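Tolamden Fenik Hand-Held Gripper Kit (Pair)

Home > Data Capture > Hand-Held > Fenik

Item no. 718
Sold as a pair, left and right
Availability: in stock, ships from our warehouse
Price: on request, see Ordering below

Overview

The Fenik is a pair of hand-held grippers for recording manipulation tasks without a robot in the room. An operator holds one in each hand, does the job the way it would be done at home or on a bench, and the kit logs the motion of both hands, the opening of the jaws and the video. The recordings are used to train two-armed robots fitted with the matching Fenik end effector.

Most of our customers buy it for household work: folding, sorting, clearing tables, making beds. It is also used for light packing. It is not meant for heavy loads or for anything with liquids running over it. If you need to handle parts over the rated load, look at the Laaksonen bench unit instead.

What's in the box

2 Fenik grippers, left and right
2 charging cables
1 docking tray
1 spare set of jaw pads, soft
1 spare set of jaw pads, ribbed
1 hex key
1 printed calibration card
1 license for Vindis Recorder, one workstation

A phone is needed to run the companion app and is not included. The head camera mount is a separate item.

Working with soft goods

Clothing is the job we get the most questions about. The jaws close evenly on thin cloth and the soft pads hold a single layer of cotton without marking it. Thicker items such as sweatshirts and fleece need a wider opening and a slower close. Set the trigger curve to "Soft" in the app before you start, and leave it there for the whole session, so the takes match each other.

Dark fabric on a light surface gives the best tracking results. A plain sheet or tablecloth works well. Avoid stripes and checks if you have the choice.

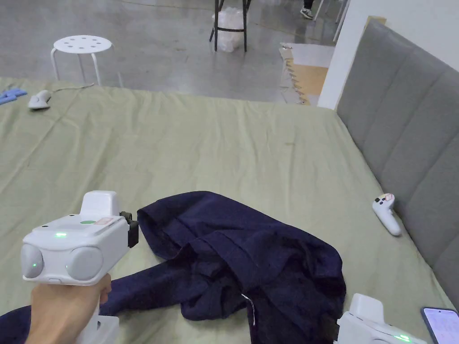 Work at a height where your elbows stay bent. A bed is fine for short sessions, but a table is easier on the back if you plan to record for more than an hour. Keep both grippers in front of you when you start a take. If one of them is behind your body when recording begins, the software will ask you to start over.

Each take is saved as its own file. You can delete a bad one from the app right away or flag it and sort it out later on the workstation. We suggest flagging. Takes with a dropped sleeve or a second try at a corner can still be useful for training, and some teams ask for them.

Setup

1. Charge both grippers in the docking tray.
2. Install Vindis Recorder on the workstation and enter your license key.
3. Pair the phone with the left gripper first, then the right.
4. Hold each gripper over the calibration card until the app confirms.
5. Do one short test take and play it back.

Repeat step 4 whenever you change the jaw pads.

Specifications

Jaw opening, maximum: 100 mm
Rated load per gripper: 3000 g
Storage per gripper: enough for one full working day at standard quality
Connection: wireless to phone, cable to workstation
Housing: can be wiped with a damp cloth
Warranty: 36 months, jaw pads excluded

Notes from use

Eero Rautiainen in our demo room ran the Fenik through most of May on laundry and bedding. His notes, lightly shortened:

"Weight is okay. I felt it in the wrist by the end of the first afternoon and after that I got used to it. The trigger is better than on the old model, which had a dead spot near the closed end. Pairing failed on me a few times when I did the right gripper first. Soft pads pick up lint from fleece and should be wiped down between garments. I would like a longer charging cable."

The longer cable is now available as an accessory. The pairing order will be fixed in a later app update. Until then please follow the order given under Setup.

Accessories

Jaw pads, soft, set of two
Jaw pads, ribbed, set of two
Charging cable, long
Head camera mount
Hard carrying case with foam insert
Extra workstation license for Vindis Recorder

Ordering

Send us the number of pairs you need, the delivery country and whether you want the head camera mount. Quotes go out by 4 p.m. on the next working day. Schools and universities should mention it in the request, as a separate price list applies. Single grippers are sold only as replacements to customers who already own a pair.

Returns are accepted in the original packaging with both grippers and the docking tray included. Opened software licenses can't be refunded.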